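Home Reviews Workshop Guides Forum About

We use cookies to remember your settings and count visits. Accept Manage

Review: the Vasen two-finger gripper kit, after a summer on the bench

By Müzeyyen Kocabaş
September 2021

The Vasen kit is a parallel gripper for small robot arms. It comes flat-packed with two blade-shaped fingers, a servo, a wrist plate, a bracket for a small camera and a bag of screws. I paid 2,142 lira for it from Ertürk, including delivery. Volkan Toprak and I fitted it to the Urano arm we built last year in the shared workshop at Destdale, and it has been on there since July.

We wanted it for simple pick and place. The arm looks down at a bench, finds one thing, picks it up and puts it somewhere else. Our old gripper was a printed claw that could hold a block of wood and very little else.

What you get

All the parts were in the box and nothing was cracked. The fingers are stiff and have a clean edge at the tip. The brackets are thicker than they need to be for an arm this size, but they don't flex, and I would sooner have it that way round. The screws are ordinary ones with good heads. We did strip one, using the wrong driver, and replaced it from the workshop drawer.

The printed instructions are a single folded sheet. Steps 1 to 4 are clear. Step 5 shows the servo horn going on and doesn't say what position the servo should be in when you do it. It needs to be fully open. We had it half closed, so the fingers only reached half their travel and we had to take the whole front off again. The PDF on the maker's site has the same drawing.

Building it took us one long evening with the mistake included. Someone who has built a servo gripper before could do it in two hours.

Fitting it to the Urano

The wrist plate has two hole patterns and neither matches the Urano. We drilled our own adaptor from a scrap of aluminium plate. If you have a common hobby arm you probably won't need to, but measure your wrist before you order.

The cable from the servo is 600 mm long. That is enough to reach the elbow of our arm and no further, so we made an extension. Leave some slack at the wrist joint. Volkan tied ours down tightly at first and it pulled out of its plug on the second turn.

The camera bracket is the best part of the kit. It holds the camera close in behind the fingers, looking out past them, so both tips stay in view when they are open. This makes setting up much easier. You can see on the screen whether the object is between the fingers before you close them, and you don't have to keep bending down to look along the bench.

In use

We have been working with kitchen things, as they are cheap and come in awkward shapes. The current layout has a white tray on the left of a grey tabletop and a lemon by itself out in the open. The lemon is the pick. A Coca-Cola bottle lies on its side on the tray, and the arm has to leave that alone.
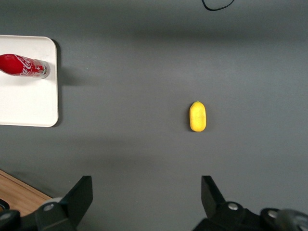 Grip on round objects

Flat-sided things are easy. Boxes, blocks and a pack of cards all came up first time once the height was right.

Round things are harder. The inside faces of the fingers are smooth, and a lemon will roll or squirt forwards if you close on it too high. Going lower helped, and so did closing more slowly. What made the real difference was a strip of thin rubber glued to each finger. After that we could pick up a lemon lengthways or across and carry it without dropping it, as long as the fingers met it near the middle.

The maker claims a payload of 900 g. I did not get near that with anything round. A bag of rice of that weight lifted, but it sagged out of the fingers as the arm swung. For a kitchen-sized object with rubber on the fingers I would trust it with half the stated figure.

Drinks bottles on their sides can be picked up by the neck. By the body they are too wide for comfort and the fingers tend to push them along.

Shadows and the camera

This is partly our lighting and partly the gripper. The fingers and brackets are all matt black, and on a grey surface under a ceiling lamp you get broad soft bands of shadow in front of them. Our colour matching coped with yellow and red. It did badly with a dark green pepper, which it lost whenever the wrist came over it. A second lamp from the side cured most of that.

Matt black is still a sensible finish. The printed claw was white and it glared.

Noise and wear

The servo hums when it is holding something and gets warm if you leave it closed for long. We now open it between runs. After over 600 cycles there is a little play in the left finger, which I took out by tightening the pivot screw. The right one has not needed touching. A drop of thread lock on both would be worth doing when you build it.

Spares

Ertürk sell the fingers as a pair and the servo on its own. They do not sell the brackets separately. I asked by email and got an answer the next day saying they might later in the year.

Would I buy it again

Yes, at this price. Allow for rubber strips, a cable extension and possibly an adaptor plate, and fit the servo horn with the servo fully open. Volkan would have liked wider travel and is drawing some longer fingers to print. I will add the measurements here when he has a pair that fits.

Get new reviews by email once a month. Enter your address to sign up. You can unsubscribe at any time.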